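How to Write House Rules for a Two-Armed Robot Working in Furnished Rooms

By Nayeli Quintero

A few months back I was asked to help a small crew at Dirnelden turn a pile of sticky notes into a proper set of house rules for running a humanoid around ordinary furniture. They had plenty of rules already. The trouble was that half of them lived in Liviu Ursu's head, and the other half said things like "be careful near soft stuff," and I couldn't tell you to this day what that was meant to stop anybody from doing. So we sat down with a pot of coffee and wrote the thing out, and since then three or four people have asked me for it, and I've decided to put the whole process on a page where I can just point to it.

What follows is the way we did it, step by step. You can get through a first draft in an afternoon if the people who run the robot are in the room with you (please do have them in the room!). It assumes you already have your machine's manual and the risk assessment that your workplace or your local law calls for. House rules sit under those. They never replace them, and if the two disagree, the manual wins and you fix the rules that same day.

Before you start

You'll want the manufacturer's manual, the risk assessment, a tape measure, a roll of floor tape, and whoever operates the robot most often. Bring the person who operates it least often too, if you can talk them into it. Our least-often person was Ximena Rosales, and she asked more good questions in an hour than the rest of us had in a month, mostly of the "wait, how would I know that?" kind.

Step 1. Walk the room and write down what's soft, what's tall and what's close

People coming over from factory work tend to draw a rectangle on the floor and call it done. A bedroom or a living room doesn't take kindly to that. There are things that hang, things that fringe, things that slide, and a good many things that look solid from the doorway and tip when an elbow brushes them.

So walk the room at the robot's own pace and make three lists. On the soft list goes anything a finger or a wheel or a foot could catch: throws, rugs, loose covers, cushions. The tall list gets anything with a narrow base, and lamps are the usual offender. On the close list, put every surface the robot will pass within an arm's reach of while it's busy with something else.

That last one takes the longest and matters the most. Stretch both arms out to their full working spread, with the motors in whatever safe state your manual describes for positioning by hand, and measure from wrist to wrist. Then add what's bolted on. Brackets, cable loops and fingertip hardware all stick out past the drawing in the manual, and we had left them out of our first numbers altogether. We measured again with everything mounted and our clearance figure went up. We keep 600 millimeters of free floor beyond the widest reach on each side now, and if the furniture won't allow it, the furniture gets moved before the session starts. That's our own number from our own assessment, by the way. Yours has to come from yours.

Step 2. Write the stop rules first

I know it's tempting to begin with the nice part, the grasping and the folding. Please don't. Write down who can stop the robot, how they do it, and what happens next, and write it before anything else so it ends up on top of the page where a flustered person will find it.

Ours reads like this:

Anyone in the room may stop the robot for any reason and does not have to explain first.
The person holding the stop device does no other job. They don't film, they don't tidy, they don't answer the phone.
After a stop, both arms are treated as live until the operator says "arms safe" out loud and a second person repeats it.
No one reaches between the arms to rescue an item. Let it drop.

The fourth one came from Liviu, and it's the rule that gets broken most in my experience, always by kind people. A thing starts to slide out of the gripper, and your hand goes out before your head has had any say in it. You have to practice not catching. We do a little drill where the operator lets go of a towel on purpose and everybody stands there with their hands at their sides, feeling silly, and watches it fall.

Step 3. Set the rules for two-handed cloth work

Cloth held at both ends is a special case and deserves its own section. The two arms are joined by the fabric, so a motion that's harmless for one arm on its own can yank the other, or tear what's between them. The cloth also hides things from a head camera, and what's behind a raised towel might be a chair or might be a person who has just walked in.

Our cloth section says:

Lift with slack. There should be a visible sag in the middle, and if the cloth goes flat and tight, the operator backs off before doing anything else.
Keep the cloth below the head camera's view of the far side of the room whenever the task allows it. When it doesn't, the spotter calls "clear behind" before the lift.
Check the hem before the first grasp of the day. Loose threads are allowed on practice pieces, but look at the fingertips and wrists for wound-up fibers after every run.
Pinch at corners, well away from any trailing threads.
Keep cables on the outside of the cloth, never trapped between fabric and wrist.

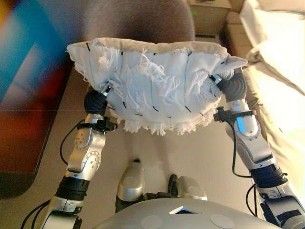
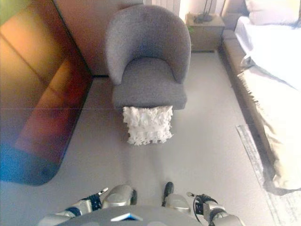
You'll notice none of those rules mention how fast or how neatly the job should be done. That belongs in the task sheet. Tuulikki Räsänen, who looked over our second draft for us, struck out every line that was about doing the work well and kept every line that was about doing it safely, and the document got shorter by nearly half. I grumbled at the time, because some of those lines were mine and I was fond of them, but she was right, and people read it now.

Step 4. Write down where things go when they're on the floor

This sounds fussy and I was skeptical myself. But soft goods end up on the floor in this kind of work, sometimes on purpose and sometimes not, and a robot with legs (or wheels, for that matter) needs a clear answer about each one.

We use two states. An item is either "in task," meaning the robot is expected to deal with it and the operator has said so, or it's "in the way," meaning the session pauses and a person moves it once the arms are safe. There's no third state. If the operator and the spotter can't agree which one it is within a breath or two, it's in the way.

Rugs get their own line. A rug that reaches into the robot's path is either taped down along its edge or rolled up and taken out. The same goes for throws that hang off a bed or a couch to within stepping distance. Fold them up onto the mattress if they aren't part of the job.

Step 5. Decide about shiny things and bright things

Wardrobe doors, mirrors, glossy panels and sunny windows can all confuse a depth camera, and they confuse people watching a feed as well. I once saw Jacinto Magaña steer a very patient robot around a reflection for most of a morning. So walk the room a second time, looking only at the camera feed, and note every surface that gives you a reflection or a glare. Do it at the time of day you'll be working. A room at 9 a.m. and the same room at 4 p.m. are two different rooms as far as the cameras are concerned, and in August ours were so different that we ended up with separate notes for each.

For every reflective surface on your list, choose one: cover it, mark it on the operator's map as a keep-away edge, or have the spotter stand where they can see the true gap between it and the nearest arm. Write down which one you chose. "We'll keep an eye on it" doesn't count.

Step 6. Put it in plain words and give every rule a number

Every rule should be one sentence that a new person could follow with the robot already standing in front of them. If it needs two sentences, it may be two rules. If it has the word "appropriate" in it, somebody hasn't made up their mind yet, so go back and ask.

We number ours straight through and never reuse a number. When a rule is dropped it stays in the list with "withdrawn" beside it. I borrowed that habit from the Escobedo folder I inherited years ago, where somebody had renumbered everything each spring and the incident notes no longer matched anything at all. You'd read "see rule 14" and rule 14 would be about parking.

Step 7. Try it on somebody who wasn't there

Hand the page to a person who had no part in writing it, and have them run a short session with an experienced operator at their elbow and the stop device in a third person's hands. Don't help with the wording. Every time they look up from the page with a question, put a pencil mark beside that rule. We got so many pencil marks on the first try that Ximena asked whether we wanted to just start over, and for the floor section we did.

Then do the same again with the corrected page and a different person, if you have one left.

Step 8. Keep a log, and keep it dull

The rules only stay true if you write down what happens. Our log has one line per session: the room, the operator, the spotter, the rules version, any stops, and what was on the floor at the end. It lives in a shared sheet called Kirkik (named after somebody's cat, I believe, and it stuck). At last look it had 678 lines in it, and most of them say "no stops," and I'm very happy with that kind of boring.

Read the log every two months with the rules open beside it. Look for stops that came from something the rules don't cover, and for rules that haven't come up in any line at all. The second kind isn't necessarily useless — the one about smoke has never come up and it's staying — but it's worth a minute of talk.

A few things people ask me

Can we use the same rules in a different room? The stop rules and the cloth rules travel well. Everything from Steps 1 and 5 has to be done over. When the Clomis people took our page for their own setup they changed the whole front half, and that's how it should be.

Does the spotter need to be able to operate the robot? No, but they need to have stopped it at least once, for real, with the arms moving in a planned test. A person who has never pressed the button hesitates over it.

How long should the page be? Ours fits on 2 sides of paper in a type size I can read without my glasses. If yours is running longer, look for task instructions that have wandered in and send them back to the task sheet.

What about visitors? Visitors stand behind the tape, they get told the stop word before the robot is powered up, and somebody other than the operator and the spotter looks after them. If you don't have a third person that day, the visitor comes another day, with apologies and possibly cake.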